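Ursu Reading Room is a small lending library and study room in Wodcombe. We lend books, lay out catalogs and printed papers for people to read on the spot, and keep tables free for anyone who wants to sit and work. Membership is open to anyone who lives, works or goes to school in town or in Bistport.

## How we started

The room began with 29 boxes of books left over when the Tasau evening school closed. The school's landlord wanted the boxes moved by the end of May, and a former classroom on the second floor of our present building was standing empty. The plan was to store them there for one summer. People started asking to look through them, then to borrow them, and the summer ran on.

We now have 992 titles on the shelves. Most are secondhand. The strongest sections are local history, bookkeeping, gardening, languages and home repair, all subjects the evening school taught. Fiction is thinner, though it has grown through donations. We do not keep textbooks that have been replaced by a newer edition, unless a member asks us to.

## The room

The furniture came from several places and does not match. We push tables together when a reader needs to spread out, and pull them apart again when the room is busy. The tops have picked up scuffs and smudges over the years. We wipe them down every evening with a damp cloth and mild soap, and leave the marks that won't come off.

Large books and papers are best read flat. Many of our members work from two things at once, such as a thick reference book and a printed booklet, and a shelf-side chair is no good for that. When we had to choose between another bookcase and more table space, we chose the table space.

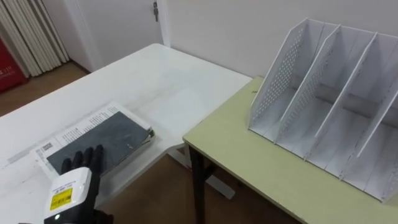
One longtime member wrote in the comment book that the tables were the reason she joined, since she has plenty of books at home and no surface big enough to open them on. She also asked for a better lamp by the window, and we have put one in.

## Borrowing

Members may take home two books at a time for 26 days. Renewals can be made in person or by phone, as long as nobody else is waiting for the book. We do not charge fines. If a book is very late we call, and if it is lost we ask for a replacement copy or something of similar use to the collection.

Catalogs, booklets and other loose papers stay in the room. They get bent and separated easily, and a missing page is hard to replace. There is a copier next to the door for anyone who needs to take a page away.

When you have finished at a table, please leave what you were using where it is. We put things back on the shelves ourselves, and that way they end up in the right place.

## Care and repair

We do simple repairs in-house: loose pages, torn corners, covers that have started to lift. Books with curled covers are pressed under a board for several days. Anything with mold is kept out of the room, and we cannot accept it as a donation.

If you find damage in a book you have borrowed, tell us and don't tape it. Household tape turns yellow and takes the print with it when it is peeled off.

## Donations

We take books in clean, readable condition on any of the subjects listed above, along with printed material about Wodcombe and Bistport. Please call before bringing more than one box. The stairs are narrow and there is no elevator, so larger donations need to be planned.

## Finding us

The entrance is on the side of the building, past the bicycle rack. Ring the lower bell and come up to the second floor. If the stairs are a problem, call ahead and we will bring books down to you at the door.

Page last updated 25 May 2020.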